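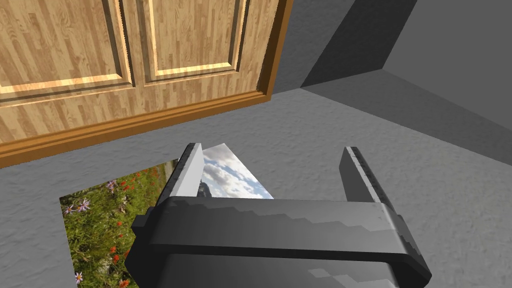
Home Datasets Docs Issues Contact

Broroslow: two-arm door episodes with a known grasp fault

Last updated March 2024

Welcome, and thank you for reading this before downloading anything. Broroslow is a set of simulated door-opening episodes made with the Ondia two-arm robot model. It started life as a perfectly ordinary training set. Then we found that a fair number of the episodes marked as successes were nothing of the kind, and we spent a good part of the winter working out why. We decided to publish the episodes together with the story of the fault, in the hope that it saves somebody else a few weeks.

If you used the earlier release, please go straight to "What went wrong" and then to "What to do if you trained on the old labels." Everyone else is welcome to wander through in order.

What is in the set

The release holds 965 episodes out of the 1,000 we recorded. The ones we left out had broken state logs and could not be replayed, so we had no way to check their labels one way or the other. Each episode comes with camera views from the head and the wrists, joint positions and commands for both arms, finger gap and finger force, handle angle, door hinge angle, and the contact list from the simulator. There are also two label files, and the difference between them is really what this card is about.

The task is simple to say: reach the handle, close on it, turn it, and get the door moving. Either arm may do the work. The policy that drove these episodes was an early one from the Quintana project, trained by Ramil Bautista, and it was never meant to be especially good. Please don't judge the robot model by it.

What went wrong

The old labeler, labels_v1, called an episode a success if the handle went past its turn threshold and a finger contact was present at some point in the last stretch of the episode. That seemed sensible when we wrote it. The trouble is that those two things were checked separately — a finger could brush the handle, lose it completely, and the handle could pass the threshold later on from a bump by the wrist housing or the forearm. The labeler saw a turned handle and a contact, and was happy.

Underneath that there was a second fault, in the controller. When a finger closed on a handle and slipped off the end, the measured gap fell to the same small value it would have shown with a thin part held between the fingers. The controller took this as a good grip and went on to the turning step with nothing in hand. The arm then swept through its turning arc at full commanded speed. In simulation that costs you a strange-looking episode. On a real arm, near a real door frame or near a person's hand, it would be a good deal more serious, and it is the reason we held the release back. 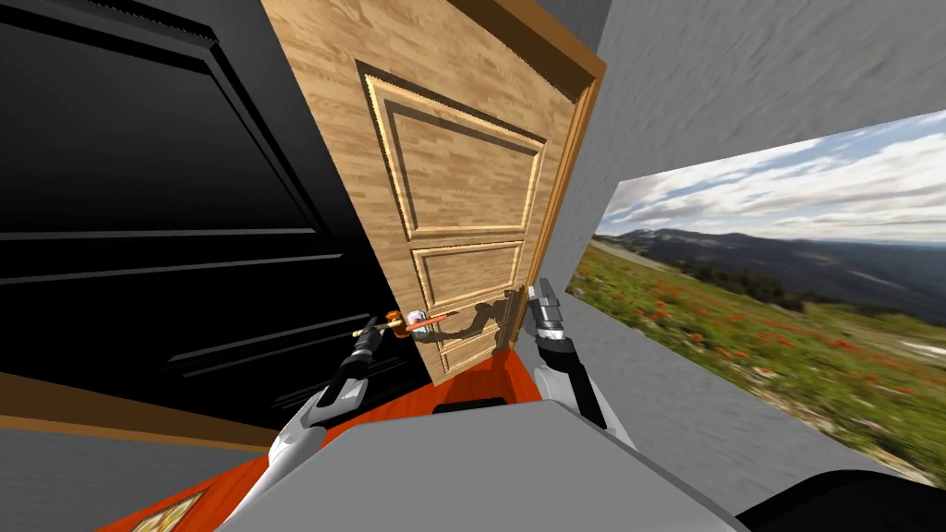

Teodoro Baluyot found it, and not by looking for it. He was replaying successes to tune the hinge friction and noticed that the hinge torque in one of them was flat from beginning to end. He went back through others with the same flat line and saw the same sequence each time: a touch, a slip, a closed hand, and a confident sweep through empty air. We are very grateful to him for not shrugging and moving on, which at that hour of the evening would have been the easy thing to do.

The first idea was bad friction values on the handles. We raised them, and the slips became rarer but did not go away. The second idea was lag in the wrist camera, and we lost a lot of time to that one, mostly because I was fond of it. The wrist views turned out to be lined up with the joint log to within a single step. What settled the matter was plotting finger force beside finger gap. In a true grip the gap stops and the force climbs and stays up. In a false grip the force gives a short spike at the touch, drops away to nothing, and the gap goes on shrinking. 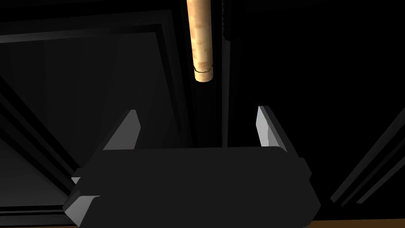 A third kind of trouble is milder, but you will run into it. Sometimes the approach stops short, with the fingers open and lined up fairly well but too far from the handle for closing to do any good. The policy believes it has arrived. In most of these episodes it waits, tries again and gets there, but in some it closes where it is, and from that point on the false grip logic takes over as described above. We tag the first kind short_approach and the second kind short_approach_closed, so that you can keep one and drop the other.

How the labels work now

The new file, labels_v2, asks for force and gap to agree over an unbroken run of steps, and asks that the handle turn during that same run. It also records which arm did the work and which door it did the work on. Those last fields matter more than we expected. With two doors side by side and two arms free to reach for them, the old labeler would happily credit one arm's contact to the other arm's task. 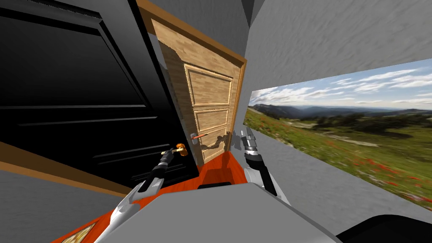

Crediting the right arm with the right door is still the weakest part of the new labels, and I would like to be plain about that. The labeler assigns each arm to the handle it is touching, and if it touches nothing, to the nearest door. Where the left gripper has closed on the brass-colored handle of the black door, this works nicely. The right gripper, standing up beside the lower right edge of the wooden door with its fingers pointing upward, is harder: by the nearest-door rule it gets written down as working on the wooden door, whatever the policy had in mind for it. Please treat the arm_target field as a guess whenever the contact list for that arm is empty.

What to do if you trained on the old labels

Retrain with labels_v2 if you can. If you can't, at least drop every episode tagged false_grip, and be wary of any policy that turns quickly right after closing. Please don't move such a policy to a physical arm without a force check between the closing step and the turning step. Our own check stops the arm and opens the fingers if the force falls away, and it is switched on by default in the current controller.

Known gaps

All episodes are simulated. Light and shadow vary, but the handles do not bend or wear, and no people appear. The force signal is cleaner than any real sensor will give you, so the thresholds in labels_v2 will need loosening on hardware. We plan to repeat the threshold work in June on the Sasevero test arm, and the results will go into this card whether they flatter us or not.

Reporting trouble

If you find an episode you think is mislabeled, open an issue with the episode number and the step where things look wrong to you. Ramil looks after the label files and Teodoro looks after the controller — but either of them will be glad to hear from you, and you don't have to know which one you need.

We use cookies to remember your download settings. Accept Decline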